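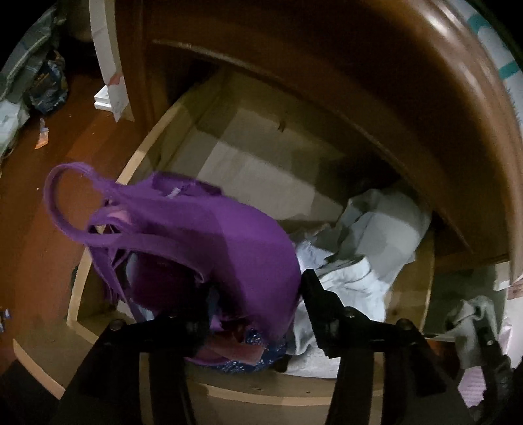

When will the relics of the parish patron come back to Mordale? They arrive on the feast of Saint John the Baptist in June, after 41 years in the care of the sisters at Pritchard.

Father Gitau Simiyu read out the letter from the convent at the end of Mass on March 28, 2021, and the applause went on so long that the choir had to wait to start the closing hymn! The small silver reliquary was sent away when the old church roof failed, and many families here have only ever known it from their grandparents' stories.

"I was baptized beside it," said Naomi Biwott, who leads the Thursday rosary group. "I used to kiss the glass on the way out. I cried when Father read that letter, and so did the whole pew."

The sisters have kept the saint's feast every year in their own chapel, and eight of them will walk the last stretch of the road with the procession. It leaves the Prostari bridge after morning prayer and goes up through the orchards to the church, with stops for the litany at the well and at the cemetery gate. Saulius Žukauskas is restoring the side altar where the reliquary will rest, and he hopes to have the gilding done by Pentecost.

Haf Ifans has set the old Mordale hymn to the saint for four voices (the tune was found in the back of a burial register!) and rehearsals are open to anyone who can hold a note. Over 1305 prayer cards have already been printed with the words.

Confessions will be heard the evening before, and the church stays open all night for prayer.

Recent items
Palm Sunday blessing at the Prostari bridge
Prasetyo Chong to be ordained deacon
Lenten soup suppers: thank you to all who cooked
Notes on the Fladumero pilgrimage
Holy Week Mass times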